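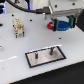 A round part is easier to grip when there is a pad on each side of it.

How Gears Work

A gear is a wheel with teeth. The teeth of one gear fit into the gaps of the next gear. When the first gear turns, its teeth push on the teeth of the second gear, and the second gear has to turn too. Two gears that fit together this way are said to mesh.

Plain wheels can also turn each other if they are pressed together, but they may slip. Teeth stop the slipping.

Which way does it turn?

Two meshed gears always turn in opposite directions. If the first gear turns clockwise (the way the hands of a clock move), the second turns counterclockwise. Add a third gear to the end of the line and it turns clockwise again. The gear in the middle is called an idler. It changes the direction of the last gear but does not change its speed.

Big gears and small gears

Suppose a small gear has 10 teeth and a big gear has 60 teeth. The small gear must go around 6 times to turn the big gear once. This is called the gear ratio. To find it, divide the number of teeth on the gear being pushed by the number of teeth on the gear doing the pushing.

60 ÷ 10 = 6

The big gear turns more slowly than the small one, but it turns with more force. The turning force is called torque. If the big gear drives the small gear, the opposite happens: the small gear spins fast and has less torque. A pair of gears cannot give you more speed and more torque at the same time.

A bicycle uses the same rule, with a chain between the toothed wheels. A large wheel at the back makes it easier to climb a hill, but you have to pedal more times to go the same distance.

The parts of a gear

Teeth: the points around the rim. Gears that mesh must have teeth of matching size and shape.

Rim: the outer ring that carries the teeth.

Hub: the thicker part at the center. On many gears it sticks out to one side. It gives the gear a firm hold on its shaft.

Bore: the hole through the hub. The shaft fits in here. 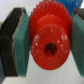
Types of gears

Spur gears have straight teeth. They are the simplest type and are used in toys and clocks. They can be noisy at high speed.

Helical gears have slanted teeth. The teeth come together a little at a time, so these gears run more quietly.

Bevel gears are shaped like cones with the tops cut off. They can carry motion around a corner, as in a hand drill.

A worm gear looks like a screw. Each full turn of a worm with one thread moves the wheel beside it by one tooth.

Try it

Cut two circles from stiff cardboard, one twice as wide as the other. Glue a strip of corrugated cardboard around each edge with the ridges facing out. Pin both circles to a board so that the ridges mesh. Mark the top of each circle with a pencil. Turn the small circle and count its turns until the mark on the large one comes back to the top.

Text by Colleen Fehr. Checked by Murray Dufour.

Related
How Pulleys Work
What Is a Lever?
Why Screws Hold
Springs and Stored Energy
What Does Oil Do in a Machine?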